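### 3.2 Home build and folding trials

We built the Hadgu grippers in a shared workshop in Golville and ran the folding task in a bedroom. 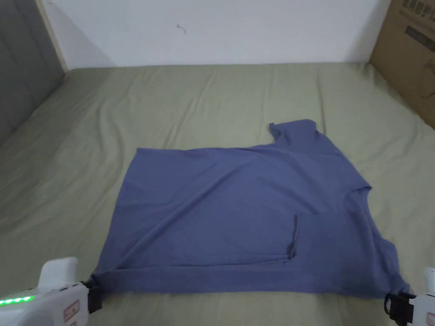
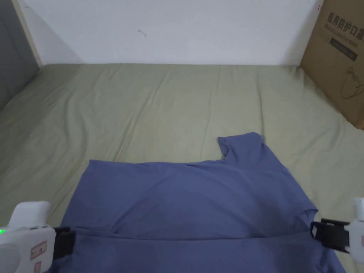
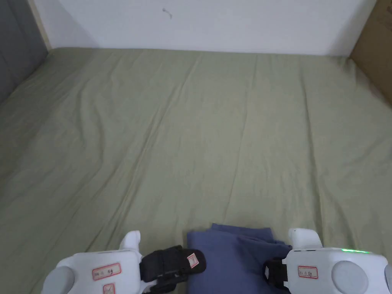
**Figure 6.** Blue cloth between the two hand-held grippers on a green sheet.

Jaw padding took us longest, and we loved working on it! Early jaws let thin cotton slide out, so we cut new pads and logged 223 more folds. Hems were the best test: with a jaw at each end, as in the first picture of Figure 6, the band stays taut and a weak pad shows up fast. The full set now holds 1,363 folds.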